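Chapter 7
When the Disk Fills Up

Every server runs out of room sooner or later, and it will pick its moment. The warning signs come early and are easy to ignore: a backup that quits halfway, a mailbox that stops taking mail, a print job that vanishes. By the time someone phones to say "the system is down," the disk has usually been full since breakfast.

This chapter deals with finding out what ate the space, getting enough of it back to work safely, and arranging matters so that you get a warning next time. We will use the file server at Dornetdale, a small office whose staff keep everything and name most of it "final."

Before you delete anything, look. A full disk creates a strong urge to throw things out, and the first thing that comes to hand is seldom the thing that caused the trouble. Sort the top-level folders by size, open the largest, and sort again. Three or four rounds of this will normally bring you face to face with the culprit.
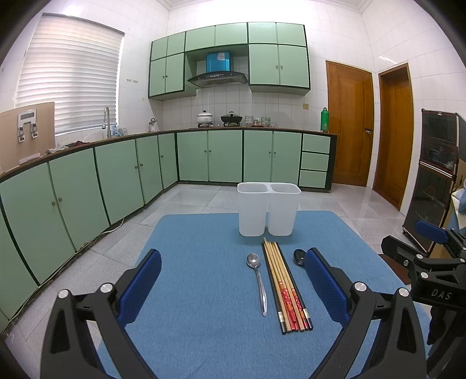 Text by Hanna Sowa

At Dornetdale the culprit was a log folder. A program called Pelmont, which handled the office's scanning, had been told to write down everything it did, and it had obeyed. The folder held over 4,000 files, none of them ever read. The shared documents, which everyone had been blaming, took up a fraction of the space.

Log files are the usual suspects, but they have company. Check for old installers, temporary files left by crashed programs, and backups stored on the same disk as the thing they back up. That last one is more common than you would hope - Dornetdale had two sets.

Once you know what is large, ask whether anything still needs it. Move the doubtful files to another disk and leave them there for a month. If the phone stays quiet, delete them. If a program is still writing to a file, stop the program first. On some systems, removing a file that is in use frees no space at all until the program lets go of it, and you will sit there wondering what you did wrong.

Then set a limit. Most logging programs can be told to start a new file at a certain size and keep only the newest few. We set Pelmont to 50 MB per file and 20 files, and it has behaved since. Add an alert that goes off while there is still space to work in, and send it to an address that a person reads.

Section 7.1 begins with measuring folder sizes from the command line. You will need an account with permission to read the whole disk, and a little patience on older machines.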